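Perkholm Modular Shelving System
Institutional Series
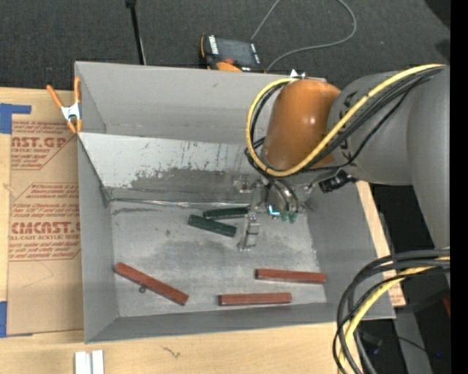

The Perkholm Modular Shelving System is intended for archives, libraries, records rooms and museum stores that need to house mixed collections over a long period. It is supplied as a set of uprights, shelves, braces and fittings that may be assembled in single-sided or double-sided runs. A run can be extended, shortened or moved to another room without the purchase of new uprights, provided that the original fittings have been kept.

Perkholm is manufactured by Cendilach and replaces the earlier Mak range. Institutions that already own Mak shelving should read the section on compatibility before placing an order.

General Description

Each bay consists of four uprights, a base shelf, a top shelf and the number of intermediate shelves specified by the customer. The standard bay is supplied with 7 shelves, including base and top. Shelves rest on clips that engage with slots in the uprights and may be repositioned by one person without tools once the shelf has been unloaded.

Uprights and shelves are made of cold-rolled steel with a powder-coated finish. The coating is fully cured before packing, and parts are wrapped in plain paper. No adhesive labels are applied to any surface that will come into contact with stored material. The part number is stamped on the underside of each shelf, at the rear left corner.

Shelf edges are folded twice. The front edge has a shallow channel that accepts the Prultik label holder, sold separately in packs of 200. The holder slides in from either end and takes a card or paper strip. Customers who use printed location codes may request the layout template, which is available at no charge.

Specifications

Shelf width: 103 cm
Shelf depth: 30, 40 or 60 cm
Upright height: 190, 220 or 250 cm
Shelf adjustment interval: 3 cm
Maximum evenly distributed load per shelf: 90 kg
Finish: powder coat, matte
Colors: light gray, off-white, dark green
Supplied with standard bay: 7 shelves, 4 uprights, 1 rear brace, shelf clips, leveling feet

The stated load applies to shelves that are level, fully seated on all clips and loaded across their whole surface. It does not apply to a load placed at the center of the shelf. Very heavy single items, such as bound newspaper volumes or boxed glass plates, should be kept on the base shelf or on the reinforced shelf listed under Accessories.

Choosing a Configuration

Shelf depth should be chosen with the largest common container in mind. The 40 cm depth suits most document boxes stored with the short side facing the aisle. The 60 cm depth is recommended for flat boxes, rolled plans and framed works stored on their backs. Boxes should not extend past the front edge of the shelf. If a small part of the collection is oversized, it is generally more economical to order one deep run for that material and keep the remainder of the room at a standard depth.

Runs that stand against an outside wall should be set away from it to allow air to circulate. Cendilach advises leaving at least 20 cm, and more in a basement or in a building with a history of damp. Double-sided runs may be placed anywhere on a level floor, but they must be fixed to one another or to the ceiling where the upright height exceeds 220 cm.

Floor loading is the responsibility of the customer. A fully loaded room can exceed the limit for an ordinary office floor, and the advice of a structural engineer should be obtained before an order is confirmed. The Cendilach planning office can supply a load sheet for the proposed layout.

Compatibility with Mak Shelving

Perkholm shelves may be used on Mak uprights if the upright carries a rectangular slot. Mak uprights with round holes were made in the early years of the range and will not accept Perkholm clips. An adapter clip was formerly offered but has been withdrawn, and institutions that still hold stocks of it are asked not to use it with the 60 cm shelf.

Perkholm and Mak uprights should not be combined within one bay. The two may stand side by side in the same run when joined with the linking plate. There is a slight difference in color between the two light grays — this will be noticeable where the ranges meet.

Accessories

Prultik label holder, pack of 200
Reinforced shelf, 40 or 60 cm depth
Solid end panel
Sliding book support
Back stop, full width
Linking plate, Perkholm to Mak
Ceiling brace
Dust cover for top shelf, unbleached cotton

Assembly and Care

A standard bay can be assembled by two people. Printed instructions are packed with the clips. The base and top shelves must be fitted first and the rear brace tightened before any intermediate shelf is put in place. Leveling feet should be checked again after the first month of use, when the floor covering beneath them may have settled.

Shelves should be cleaned with a dry or slightly damp cloth. Solvents, wax polishes and scented products must not be used. Scratches that expose bare metal should be treated with the touch-up paint supplied by Cendilach and left to dry fully before material is returned to the shelf.

Ordering and Delivery

Orders are accepted from institutions and from contractors acting on their behalf. A drawing of the room, showing doors, columns, radiators and light switches, should accompany the order form. The planning office will return a layout and a written quotation. Quotations remain valid for 60 days.

Delivery is made to the ground floor. Delivery to upper floors or basements can be arranged when there is a freight elevator of suitable size — the longest carton in the 250 cm series cannot be turned on most staircases. The works is closed for part of August, and orders confirmed during the closing period are scheduled when production resumes.

Damaged or missing parts should be reported within 7 days of delivery, with the carton number and the part number. Replacement clips and feet are sent without charge during the warranty period.

Questions about layouts, load sheets and existing Mak installations may be addressed to Katherine Alvarado, Institutional Planning, Cendilach. Color samples are available on request.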